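慢慢来的面包:与丹奈·楚卡拉斯聊一炉黑麦
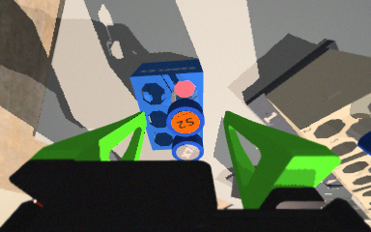 斯蒂莉亚尼·卡拉贾尼斯听说我要去采访丹奈,特地嘱咐我,千万别空着肚子去,也别吃得太饱,因为到了那里一定会有人往你手里塞面包,不吃完是走不掉的。她还说,面包要切得厚一点才好吃,薄片是给赶时间的人准备的。

她说得一点不错。我早上六点多推开普里勒洛街那家小面包房的门,大衣还没脱,手里已经多了一块抹了黄油的黑麦面包,外加一杯烫得拿不住的茶。丹奈·楚卡拉斯站在案板后面,袖子卷到胳膊肘上面,眉毛上沾着面粉,冲我点点头:“先吃,吃完再问。您不吃,问出来的问题都是饿的。”

于是我老老实实地吃。面包皮很硬,咬下去要用点力气,里面却是湿润的,有一股淡淡的酸味,过一会儿又返上来一点甜。我一向以为自己不爱吃酸面包,小时候在外婆家吃过一种,酸得牙齿发软,从此敬而远之。我把这件事讲给丹奈听,她笑得直拍案板。

“那是酵头饿过头了,”她说,“酵头跟人一样,饿久了脾气就坏。您外婆大概是把它忘在哪个角落里,过了好几天才想起来。我也干过这种事,谁没干过呢?多喂它几顿,它就缓过来了,不记仇的。”

她的酵头养在一只带盖的陶罐里,放在离炉子不远不近的架子上。这罐酵头是从斯塔马托普洛斯磨坊讨来的,那时她刚开始学着做面包,在磨坊里买一袋黑麦粉,老磨工看她问东问西,就顺手给她舀了一勺,用果酱瓶装着。她抱着瓶子坐了一路公共汽车,盖子没敢拧紧,结果车一颠,袖子上全是。“我到家一看,瓶底就剩那么一点点,心疼得不行。可是就那么一点点,喂了两天,又满了。那时候我就想,这个东西我可以跟它过一辈子。”

我问她以前做什么。她擦了擦手,想了想,说在办公室里管账,管得还不错,也谈不上讨厌。“大家总希望听到我受够了,有一天把钥匙一摔就走了。没有的事。我的同事都很好,办公室的窗户也很大。我只是每个周末都在家里烤面包,烤得太多,吃不完,送给邻居,邻居又要给钱。给着给着,我就得租个地方了。”

租下来的这间屋子从前是修鞋铺,前半间卖面包,后半间和面、发酵、进炉。炉子是伊阿松·瓦西拉基斯帮她找来的二手货,两个人花了一整个下午才把它挪进门,门框上至今还有一道凹痕。伊阿松现在和她一起做面包,负责夜里那一班。我去的时候他正要下班,围巾都围好了,听见我们说到炉子,又折了回来。

“您得写清楚,那道印子是她撞的,”他说,“我喊了往左。”

“你喊的是你的左,”丹奈说。

两个人为这件事又说了好一阵,我趁机把剩下的面包皮吃完了。

说到手艺,丹奈的话就更多了。她做黑麦面包,前一天傍晚先把酵头和一部分面粉调开,盖上布,放一夜。第二天凌晨4点,再加进剩下的粉、水和盐。她不用很多盐,也不加糖,偶尔放一把葛缕子,要看那天的心情,也要看架子上还有没有。黑麦面团黏得很,新来的学徒总是忍不住往上撒干粉,撒着撒着,面团就干了,烤出来像砖头。

“要用湿手,”她一边说一边给我看她的手掌,“手上蘸一点水,轻轻地拍,轻轻地拢。黑麦不像小麦,你揉它半天,它也不会给你拉出筋来。您越跟它较劲,它越黏着您。我妈妈来看我做面包,说这哪里是揉面,这是在给小孩洗脸。”

入炉之前,面团还要在模子里再醒一次,等到表面出现细细的裂纹。炉子先烧得很热,面包放进去30分钟以后再把温度降下来,慢慢烤透。她从来不用定时器。有一回朋友送了她一个,她很客气地摆在架子上,后来拿去压菜谱了。她判断面包熟没熟,是拿出来翻个身,用指节敲一敲底,听声音。我也敲了敲,只听见咚咚两声,什么也没听出来。伊阿松安慰我说,他头一年也听不出来,全靠看丹奈的脸色。

最让我意外的是,她不许客人买刚出炉的黑麦面包。烤好的面包要在木架上放一天,第二天才卖。“里面还没有定住呢,一刀下去,刀上全是黏的。味道也没到。可是那个香味飘出去,客人哪里忍得住?”她叹了口气,“开店头一个月,天天有人跟我吵架。有一位先生,叫菲利波斯·米哈伊利季斯,非要买热的,我说不卖,他说那我站在这里等它凉。他真的等,等到我关门。后来我给了他一块前一天的,不收钱。他第二天又来了,买了两个,还带来一罐自己腌的黄瓜。”

那罐黄瓜后来成了店里的老规矩。米哈伊利季斯先生每到秋天就送来一批,摆在收银台旁边,谁想尝就拿叉子叉一块。丹奈说黑麦面包配腌黄瓜,再抹一点酸奶油,就是一顿正经的午饭。我问她还有没有别的吃法,她一下子来了精神,从夹熏鱼说到煮汤,又说到怎样把放硬了的面包切成小块,用黄油和蒜慢慢煎脆,撒在豆子汤上。她说得那样仔细,我光记笔记就记了满满两页,回家一看,大半都是蒜。

店里有一本厚厚的练习簿,每一炉都记在里面:天气、面粉、水温、发了多久、结果如何。我翻到最近一页,编号是1352。有些地方写得很长,有些地方只有一个词,比如“塌了”,或者“好”。四月里有一页画了一朵花,我问是什么意思,丹奈凑过来看了半天,自己也想不起来了。

“大概是那天面包好,或者那天有人送花,”她说,“我宁愿是面包好。”

她不大愿意谈扩张的事。有人劝她再开一家,也有人愿意出钱,她都谢绝了,倒也没有什么大道理。她说炉子一次就能烤那么多,她和伊阿松两双手,加上一个学徒,正好。再多,就要有人专门排班、专门订货,她怕自己又管起账来。不过她正在考虑添一种小一点的面包,给独自住的老人家,一个人两三天能吃完的那种。模子已经订了,还没有送到,她每天都要念叨几句。

我问她,要是有读者想在家里试着做黑麦面包,该从哪里开始。她认真地想了一会儿,手里还在擦那块已经很干净的案板。

“先养酵头。一点黑麦粉,一点温水,搅成稠粥的样子,盖着,每天倒掉一半,再添新的。头几天味道怪得很,像湿袜子,别怕,也别扔。大概一个星期,闻着像苹果了,就可以用了。第一个面包肯定不好看,第二个也不一定好看。切了吃就是了,抹上黄油都一样。”

快到八点,门口开始有人排队,玻璃上蒙着一层水汽。丹奈把前一天的面包一个个摆上架,顺手挑了一个,用纸包好塞进我的包里,又嘱咐我要切面朝下扣在木板上放,别进冰箱。我掏钱包,她摆手,我又掏,她索性转身去招呼客人了。我只好叉了一块腌黄瓜,跟伊阿松一道出了门。他要往车站走,我也顺路,一路上他又跟我讲了一遍那个门框。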